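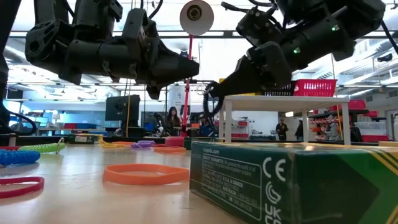
Rirna (robot)

Rirna is a two-armed tabletop robot built in the Vokside shared workshop. It is used for practice in picking up and sorting small household objects. The design is open, and the build notes are kept by the workshop's members.

Construction

Both arms are black, with chunky jointed links and a gripper at the end of each. A round white unit with a black lens is mounted between them on a thin red pole. The arms run from a Malteck power supply rated at 200 watts. The first version had a single arm and was retired after 17 weeks.

Use

Typical practice objects are rubber bracelets, silicone bands and coiled spiral keychains, laid out on a pale, glossy tabletop. Bands that lie flat are harder to grip than boxes. In a February trial the robot made 373 attempts at lifting bands and completed 66 of them.

Software

Motion control uses Pillai, a small library written at the workshop. Each arm can be run alone or with the other.

See also

Robotic arm
Robot end effector
Makerspace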